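From: Liliana Costa
To: hands-and-grippers list
Subject: Re: Casado hand on trial – worth the money for a small lab?

Hello all,

Sorry for the slow answer, I wanted to finish the trial period before I write something. I quote the first message so that people who joined in October can follow.

> We are three people in a small lab and we are looking at the Casado
> hand for our next arm. The sales page is very nice but it says little
> about daily life with it. Has anybody on the list had one on trial?
> My questions are mainly:
>
> - How long does the mounting take, and does one need special tools?
> - Is the wrist camera kit useful or is it only an extra to sell?
> - How is the support when something goes wrong?
> - Would you pay for the service plan?
>
> We would buy through Ralville, as they are the only dealer who
> answers our mails. Any experience is welcome, also the bad ones.

We had the hand here for six weeks, through the same dealer. I did most of the mounting and most of the swearing, so I can answer these points quite well. My colleagues used it more for the grasping tests, and I have asked them for their opinion too. Please take all of this as the experience of one lab with one hand.

## Mounting

The hand comes in a hard case with the wrist adapter, two cables and a printed guide. The guide is correct but it is in a strange order. It tells you to tighten the wrist adapter on page 3 and then, on page 6, it asks you to pass the cable through it. If you follow the pages one after the other you will do the work two times, as I did.

My advice for the order:

1. Pass the power and data cable through the adapter on the bench.
2. Put the adapter on the arm flange with the screws only finger tight.
3. Turn the wrist by hand through its full range and look at the cable.
4. Tighten the screws crosswise.
5. Only then put the hand on.

No special tools are needed. A normal set of hex keys is enough, but the short end must be really short, because there is little space between the adapter and our arm. We cut one key down with a small saw. The whole work took me one afternoon the first time and less than an hour the second time.

One thing on the arm side: the adapter for our flange was not in the standard case and we had to ask for it separately. Ralville sent it quickly, but it was not in the first quote. Please check this before you compare prices.

## Software

The driver installs without problems on our machine. The examples run. After that the documentation becomes thin. For instance, there is a setting for the closing speed of each finger, and the manual explains it in a single line, without saying the unit. I wrote to support and they told me that it is a percentage of the maximum speed. Fine, but then write it in the manual.

We also had the well-known error 401 when the control program tried to connect to the license server. I searched a long time in our network settings and I even blamed our IT people, who were innocent. The token from the trial had simply been made for the wrong serial number. If you see this error, compare the number on the hand with the number in the license mail before you do anything else.

After this was solved, the connection was stable. We left the hand powered over a weekend and on Monday it answered at once.

## Grasping

For boxes, bottles and tool handles I am satisfied. The fingers close evenly, and for such objects we did not need to tune much. For thin things lying flat on the ground it is a different story. A sheet of cardboard is hard, and a washer we could not pick up in a repeatable way. My colleague, who is more patient, got better results by first pushing the object against a small ledge, but I would not call this a feature of the hand.

The thumb is the part I like the most. It has enough range for a side grip and also for a full grip around a handle. The change between these two is slow, and I hope that they will improve it in the firmware. Support said it is "on the list", but I did not get a date.

I cannot say much about the lifetime of the finger pads. Ours showed light marks after the trial, nothing serious. The pads can be ordered as a spare set, and changing one is simple.

## The wrist camera kit

This was your second question and here I changed my opinion during the trial. At first I thought it was only there to make the invoice longer. The mount is simple, the cable is a bit too stiff, and the manual for it is one folded sheet of paper.

But for planning a grasp close to the floor it was more useful to us than the camera on the stand. From the stand, the hand hides the object in the last moments, exactly when you want to see it. From the wrist you have the fingertips in view and you see how much space is left under them. We found two mistakes in our approach angle in this way, and both had been in our code since the spring.

The weak points you should know before you order:

- The hand itself takes a large part of the view. You cannot avoid this with the standard mount, and you must plan your image processing for it.
- Shiny metal parts catch the light. We had to set the exposure by hand, because the automatic mode was always reacting to them.
- The mount has no mark for its position. After you take it off, you must calibrate again. I scratched a small line on ours, which the dealer was kind enough not to mention when we returned it.

So you can judge the view for yourself, I put one picture from the kit. The three fingers point down at the floor, and you can see how bright the collars on them become, and also the silver cuff at the wrist.
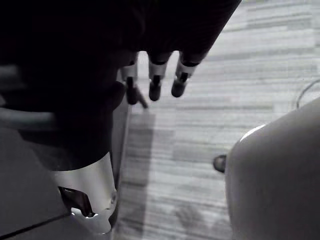 ## Support and service plan

Ralville answers mails on the same day, or the next morning. For mechanical questions they know the product well. For software questions they forward you to the manufacturer, and then you wait. Our longest wait was for the license problem, and it was solved by one short mail from a person who clearly knew what to look for. I would have liked to speak with this person at the beginning.

The service plan covers one inspection per year and a loan hand if yours has to go in for repair. The loan hand is the interesting part. If your work stops completely without the hand, I would take the plan. We have an older two-finger gripper from Nurdale in the cabinet which we can put back in an hour, so for us it is not necessary.

Please read the part about shipping costs. In our offer, the transport to the workshop was at the expense of the customer, plan or no plan. When I asked, they agreed to include one direction. So ask.

## Would I buy it?

For your lab, with three people and mixed tasks, I think yes, with the camera kit and without the plan, if you have some other gripper as a reserve. If your objects are mostly small and flat, I would first ask for a trial with your own objects. The trial is free apart from the transport, and they did not push us to sign anything.

We have not ordered yet ourselves. The budget is decided next month and there is also the wish of one colleague to look at the Dikham hand, which is lighter but has a weaker thumb according to the data sheet. If somebody on the list has used that one for real work, I would be very glad to read about it – especially about the connector at the wrist, which looks fragile to me in the drawings.

If you want, I can send you our small script which sets the closing speed and logs the motor current. It is not beautiful, but it works with the current driver. Write to me directly for that, the list does not accept attachments of this type.

Best regards,
Liliana

PS: The hex key which I mentioned is the 2 mm one. Buy a second one before you start, it is the first to get lost.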